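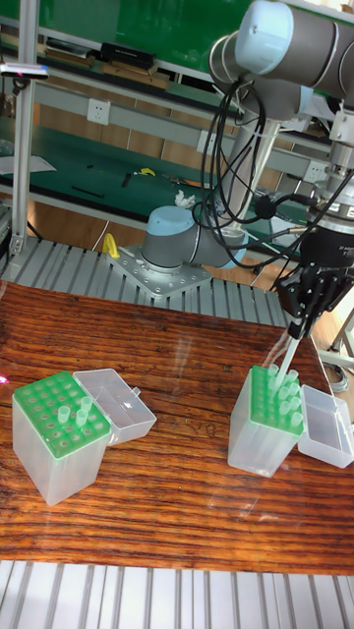 Bras robotisé abaissant une pointe de pipette vers un portoir vert.

Calamard est un logiciel de commande et de planification destiné aux bras manipulateurs, spécialisé dans l'insertion de petites pièces. Développé par l'atelier Devadiga, à Jellville, il est surtout employé pour le rangement des cônes de pipette dans leurs boîtes, tâche qui sert aussi de banc d'essai à ses nouvelles versions.

Architecture
Le logiciel se compose de 5 modules qui échangent leurs données par un bus de messages commun : perception, estimation de pose, planification, commande et journalisation. Chaque module peut être arrêté et relancé séparément. La configuration d'une cellule (modèle du bras, géométrie de la pince, position des caméras) est décrite dans un fichier texte unique, relu à chaque démarrage.

La planification et la commande ne fonctionnent pas à la même cadence. Le planificateur calcule une trajectoire complète jusqu'à un point d'approche situé à la verticale du trou visé. La boucle de commande prend ensuite le relais pour la descente et corrige la consigne à partir des images et des efforts estimés au poignet.

Perception
Les cônes transparents se prêtent mal à la mesure de profondeur : la lumière les traverse, et les capteurs actifs renvoient souvent la distance du plan situé derrière eux. Calamard n'utilise donc pas la profondeur pour localiser l'objet tenu. Un réseau de segmentation extrait les contours du cône dans chaque vue, puis son axe est reconstruit par triangulation.

Le portoir est traité autrement. Sa grille de trous est ajustée à un modèle régulier, dont le pas est connu, et chaque emplacement reçoit une étiquette « libre », « occupé » ou « incertain ». Les emplacements incertains sont exclus du plan jusqu'à une nouvelle prise de vue. Les reflets sur les surfaces vernies restent la principale source d'erreurs, en particulier près des couvercles transparents, que les premières versions confondaient avec des boîtes vides.
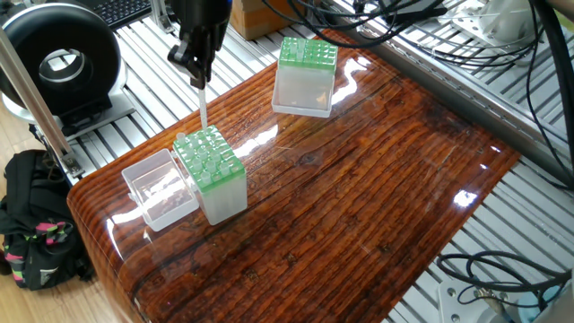
Planification de l'insertion
Le choix du trou dépend de l'encombrement des doigts. Un emplacement entouré de cônes déjà en place est pénalisé, de même qu'une approche passant au-dessus d'un couvercle ouvert. L'ordre de remplissage est recalculé après chaque dépôt.

La descente s'effectue en 2 phases. La première amène l'extrémité du cône au-dessus de l'ouverture ; la seconde est une descente lente à raideur réduite, interrompue si l'effort latéral dépasse le seuil fixé. En cas d'interruption, le bras remonte, l'axe est estimé de nouveau et une autre tentative est lancée.

Outils associés
Stedley, outil de relecture distribué avec Calamard, synchronise les flux vidéo, les positions articulaires et les décisions du planificateur sur une même échelle de temps. Il permet de rejouer une séquence avec d'autres paramètres sans mobiliser le bras. Sa bibliothèque de tests contient 87 séquences annotées, exécutées avant chaque publication.

Limites
Le logiciel suppose que les boîtes restent immobiles pendant l'insertion. Il ne prend pas en charge les portoirs souples ni les cônes déformés. Le changement de pince impose un nouvel étalonnage, dont la procédure comporte 14 poses.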